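About Skevton

Skevton produces live graphics and results feeds for amateur and semi-professional sports broadcasts. Leagues, school conferences and regional streaming channels use our output for score bugs, standings tables, brackets and lineup cards. We do not operate cameras or sell advertising.

The company started with a single product, Trarholm, a bracket builder for basketball tournaments. Trarholm took a seeding list and returned a bracket file that a vision mixer could put on screen without retyping. It supported single elimination only. Double elimination, byes and play-in games were added at the request of a wrestling association and a softball league.

What we make

Trarholm is now in its second major version. It handles fields of up to 200 entrants and any mix of bracket stages. Seeds can be entered by hand, imported from a spreadsheet or pulled from a standings table. Embargo control is built in: a bracket can be loaded and rehearsed in the control room, but export and printing stay locked until the producer releases each region. Preview pages carry a mark tied to the user account that opened them.

Robles is the scoring client. It runs on a laptop or tablet at the scorer's table and sends each change of score, clock or possession to the broadcast. If the network drops, Robles stores the events and sends them in order when the connection returns. Sport modules cover basketball, volleyball, ice hockey, soccer, wrestling and softball. A module for water polo is in testing.

Rustska is the archive. Every game scored in Robles is written to Rustska with its full event log. Leagues use it for record books, eligibility checks and corrections after protest. A corrected result keeps the original entry, the new entry and the account that made the change.

How we work with a league

Setup begins with the rulebook. We read the competition rules, list the tiebreakers in order and return the list for sign-off before any graphics are drawn. Most display errors we have traced came from a tiebreaker applied in the wrong order, so this step is not skipped.

Graphics are then built in the league's colors and tested at the sizes in which they will be seen, including phones. Team names longer than the space allowed are given a short form, which the team approves.

A rehearsal follows, using a recorded game. The operator who will work the first broadcast runs the rehearsal. It takes 45 minutes plus questions.
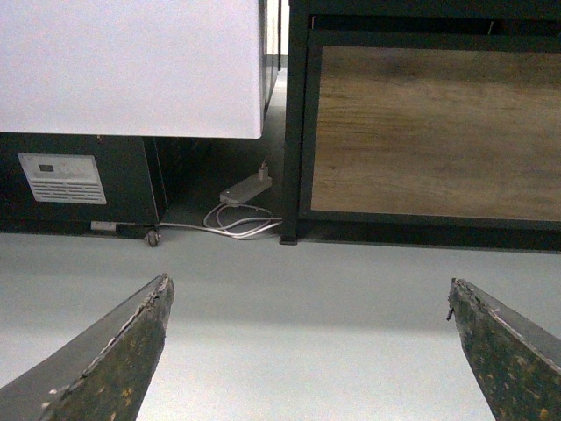 Support is staffed during all scheduled games. Saturday is our heaviest day, and the desk opens two hours before the first listed start. Calls go to a person who has the league's setup file open. Outside game times, requests are handled by email in the order received.

Data and ownership

Results belong to the league that enters them. We do not resell scores, and we do not supply feeds to betting operators. A league that leaves receives its Rustska archive as plain text files with a field list.

Working here

Our staff come from control rooms, statistics crews and software teams. Graphics operators are hired by the season, with applications open in August. Applicants should know the rules of at least one supported sport well enough to score it alone. Training on Robles is paid.

Sales, support and press contacts are listed on the Contact page. Service notices are posted on the Status page.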